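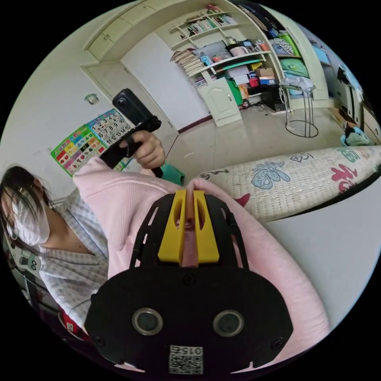 Sadia Dhanial wants to know why my bedroom reset starts at the foot of the bed when every guide she has read starts at the pillows. Fair question. Thread.

The bed is the largest horizontal surface in the room. During a reset it doubles as the sorting table, so it gets cleared first and made last. Starting at the foot keeps the headboard end free for parking pillows and cushions.

Order of operations, current version: bed, floor, radiator, nightstand, rack, drawers, bed again. The previous version had the rack before the radiator. Wrong way around. Whatever comes off the radiator often needs a hanger.

Bed, first pass. Blanket off the quilt, folded in thirds lengthwise, then in half twice. Pillows and cushions stacked against the headboard. Folded cloths go on top of the stack. The quilt stays where it is and serves as the work surface.

Quilts with large printed characters have one advantage over plain ones: you can see at a glance whether the thing is on straight. Pick one line of print, set it parallel to the mattress edge, and the rest follows. 福 is useful for this. It has a clear horizontal at the top.

Printed side in for the wash. Cold, low spin, no softener. I use the Temico unscented powder and dissolve it first. Undissolved powder settles in the quilting channels and takes a second rinse to get out.

Floor. Anything on the floor that isn't furniture goes onto the bed or into the basket. The teal basket is for clothes only. Baskets that accept "misc" fill with misc and stay full until April.

The open cardboard box is a transit box. It leaves the room at the end of the reset regardless of what is in it. If it is still there the next day it has become storage, and I have a storage problem with poor walls. 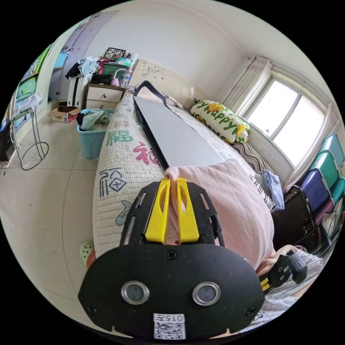 Radiator. Clothes on a radiator are in one of two states: drying or forgotten. Feel the seams and the waistband. If both are dry, the item moves. If the heating is off, everything moves to the rack and gets its own hanger.

Keep 18 inches between the rack and the nearest wall if you are air-drying on it. Less than that and the side facing the wall lags by hours. I tested this with matching towels and the kitchen scale. Results were dull and consistent.

Nightstand. Clothing on a nightstand is laundry that ran out of floor. Sort it with the radiator load. Bottles go to the kitchen, the framed picture stays, and small boxes get opened once to confirm they hold what I think they hold.

Drawers. Plastic stacking units are fine if the heavy load is at the bottom. Mine goes spare bedding, knitwear, T-shirts, socks. The runners on plastic drawers are just molded lips, and an overfilled drawer will bow and ride off them. Two fingers of clearance below the rim.

I tried the Jadoon drawer dividers. Returned them. The slots are spaced for a deeper drawer and the short ones wander.

Sheer curtains: leave them closed while making the bed. With direct light on a white quilt I can't see the wrinkles. Diffuse light shows all of them.

Under the overhead cabinets: nothing goes in those during a reset. They need a step stool, and once the stool is out I start reorganizing and lose the afternoon. Cabinets are a separate job with a separate list.

Kids' wall charts. The number chart and the picture poster are both up where they can be seen from the bed. Dust the top edges with a dry cloth. A damp one lifts the corners.

Bed, second pass. Sheet first, pulled from the corners on the diagonal. Then quilt, aligned by print. Blanket across the foot. Cream pillow, then the striped cushion in front of it.

Total for the full sequence is 40 minutes with the basket emptied, longer if the transit box contains paper. Paper gets read. I have no fix for this.

Reply to several people: yes, the list is on Clistari, version 2, free to copy. Line items are in order and the rack/radiator swap is included.

Sadia Dhanial also asked whether the long pillow gets washed with the quilt. Separately. It holds more water and throws the drum off balance during the spin. Dry it flat and turn it halfway through.

Next thread is the wardrobe. That wall measures 261 cm end to end and I have been wrong about it before, so I am measuring again first.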